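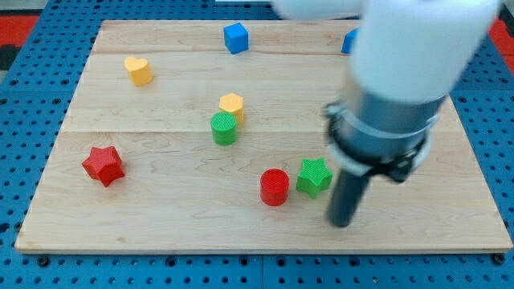

Colored blocks on a pale wood board

Trilard Mural Marker, wide tip
Water-based acrylic paint marker for walls, shutters, panels and primed board. Made by Trilard, sold by us singly or in sets.

In stock. Ships from Gbeho.

The short version
Opaque acrylic paint in a refillable barrel. Pump tip, wide felt nib, low smell. Goes on brick, concrete, plaster, primed metal, sealed wood. Not for glass unless you plan to scrape it off later. Good for outlines over roller or spray fills, lettering, touch-ups on older walls where a can would blow paint all over the neighbor's part.

Whats in the set
6 markers: black, white, red oxide, ocher, sky blue, leaf green
3 spare nibs
Cotton bag with drawstring
Color card, hand painted so expect small differences

Singles come without nibs or bag. Spare nibs are listed under Parts.

How to use
Shake with the cap on. Press nib on scrap card until paint comes through. Don't pump on the wall itself, you'll get a blob. Let the first coat dry before going over it, yellows and reds need two coats on dark walls. Store flat. Cap on tight, push till it clicks.

Rough brick eats nibs. Flip the nib round when one side goes fuzzy, pull it out with pliers, dry the chamber, push it back in. On really coarse render use a brush for the fill and keep the marker for edges.

Outdoor life
Paint is lightfast in the earth colors, a bit less in the blue. South-facing walls - put a clear coat over it. We use the Sorkura matte varnish, brush grade. The gloss one shows every dip in the plaster. Anti-graffiti coating can go on top of the varnish but test a corner first, some of the solvent ones lift the black.
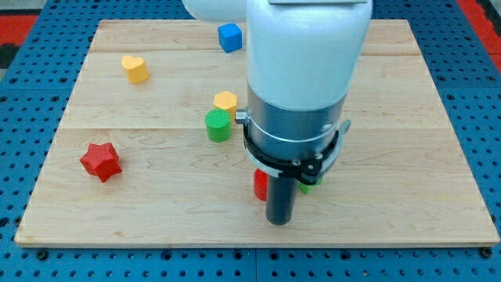
Robot arm over the wooden board

Where its been used
Violeta Insaurralde did all the lettering on the Dradotside underpass with these, white over a dark green base. Her notes: "Nib held up better than I thought. White needed a second pass at the bottom where the wall is damp. Would buy the black again by the box."

Silviu Voicu runs the summer wall classes and takes the sets. Likes the low smell, doesn't like the cotton bag (paint gets on it in a day, no way around that).

Refills
Bottles of 100 ml in all set colors. Unscrew the head, fill to the line, leave a little air. Do not mix with spray paint or thinner, it'll clog the valve and we can't replace a clogged one. Rinse with plain water between colors.

Bulk and city projects
Schools, mural festivals, block associations - write before ordering and we'll do a quote. Mixed colors OK. Last batch from Trilard was 4,000 pieces and the black is going quickest. Next delivery in April. Custom colors only on large orders, ask for Nurhan Akyol.

Returns
Unopened sets, yes. Opened markers only if teh valve is faulty, send a photo of the leak first. Nibs no.

Questions on surfaces go to Nélida Retamal, mornings are best. Tell her what the wall is made of and if its been painted before.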